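Sortierboxen mit Loch von Tidby, 3er-Set

19/09/2023, von der Redaktion Spielzimmer bei Ustero

Ich gebe es zu, ich war bei Aufbewahrung im Kinderzimmer lange Team »große Kiste, Deckel drauf, fertig«. Bis in unserer großen Kiste irgendwann so viel lag, dass für einen einzigen Ball jedes Mal alles auf den Teppich gekippt wurde. Alles! Und wieder rein, meistens abends, meistens von mir. Die Sortierboxen von Tidby haben wir deshalb zuerst zu Hause ausprobiert und erst danach in den Shop genommen, und inzwischen stehen bei uns zwei Sets (eins im Kinderzimmer, eins im Flur, wo eigentlich gar kein Platz dafür war).

Was ist drin? Drei Boxen aus Pappe, außen farbig, innen naturbraun, in Gelb, Hellblau und Pink. Oben in jeder Box ist ein rundes Loch, durch das die Sachen reingeworfen werden. Mehr ist es erst mal nicht, und ich finde das großartig. Es gibt keinen Deckel, der verschwinden kann, und keinen Verschluss, an dem kleine Finger verzweifeln. Kinder lieben Löcher, das weiß jeder, der schon mal einen Schlüssel aus einem Lüftungsgitter gefischt hat.

Die Boxen kommen flach gefaltet. Für das erste Set habe ich 20 Minuten gebraucht, allerdings mit Kaffee und einem Telefonat dazwischen, das zweite ging deutlich schneller. Kleber oder Klebeband braucht man nicht, die Laschen halten von allein. Bitte beim Falten zuerst den Boden machen und dann die Oberseite, andersherum kommt man mit der Hand nicht mehr richtig ran (ich habe es natürlich andersherum gemacht).

Ein bisschen Praxis: Wir haben am Anfang nach Farben sortiert, Gelbes zu Gelb und so weiter. Das klang gut und hat genau einen Nachmittag gehalten, denn wohin mit einem Tuch in Mint? Jetzt sortieren wir nach Art. Gelb für Bälle, Hellblau für alles Weiche, Pink für den Rest. Der Rest ist bei uns leider die größte Abteilung. Wer noch kleine Kinder hat, fängt am besten nur mit zwei Boxen an und stellt die dritte dazu, wenn das Spiel sitzt.

Und ja, es ist wirklich ein Spiel geworden. Wir kippen den ganzen Kram in eine flache Schale auf dem Tisch und dann wird einsortiert, Stück für Stück. Die Schale ist nicht im Set, sie hilft aber ungemein, weil nichts wegrollt. Ich nehme dafür am liebsten ein rechteckiges Metalltablett mit Rand, und wer keins hat: Das große von Lindgren führen wir auch, das lässt sich hinterher einfach abwischen. Am besten funktioniert eine wilde Mischung, also ein Igelball, etwas Flauschiges, ein kleiner Fußball, eine Plastikflasche, dazu Tücher. Gerade die Tücher machen es spannend, weil immer irgendwas drunterliegt.

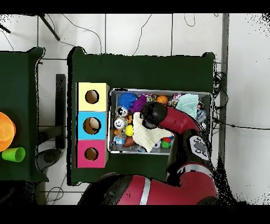

Bei den Tüchern habe ich übrigens gemerkt, dass man sie vorher ein wenig zusammenknüllen sollte. Ausgebreitet bleiben sie gern am Rand vom Loch hängen, und dann stopft das Kind mit beiden Händen nach, was der Box auf Dauer nicht guttut. Pappe bleibt eben Pappe! Ein Glas Wasser verzeiht sie nicht, und draufsetzen würde ich mich auch nicht. Für die Garage oder den Balkon nehmt lieber die Kunststoffkisten von Drellholm, die sind nicht so hübsch, aber denen ist Regen egal.

Stellen kann man die Boxen nebeneinander oder hintereinander, wie es eben passt. Bei uns stehen sie in einer Reihe am Tischrand, da kommen auch zwei Kinder gleichzeitig dran, ohne dass es Streit gibt (na ja, weniger Streit). Zum Ausleeren einfach umdrehen und schütteln. Wenn mal etwas quer liegt, hilft es, die Box vorher kurz zu kippen.

Noch ein paar Angaben, nach denen ich oft gefragt werde:

Artikelnummer: 301
Inhalt: 3 Boxen in Gelb, Hellblau und Pink
Material: Pappe, außen farbig, innen braun
Preis: 36 Euro das Set, mit Tablett von Lindgren 44 Euro
Lieferung: flach gefaltet, Anleitung liegt bei
Pflege: trocken abwischen

Einzelne Boxen zum Nachkaufen gibt es im Moment leider nicht, Tidby hat sie uns für Januar versprochen. Ich drücke mir selbst die Daumen, unsere pinke hat nämlich schon eine Delle. Kleinteile gehören wie immer nicht in die Hände von ganz kleinen Kindern, also schaut bitte vorher durch, was ihr in die Schale kippt. Und wenn ihr eine andere Aufteilung gefunden habt, die länger als einen Nachmittag hält, schreibt sie mir gern unten rein!

20 Kommentare · 36-mal geteilt

Kontakt · Versand und Rückgabe · © 2023 Ustero · Nach oben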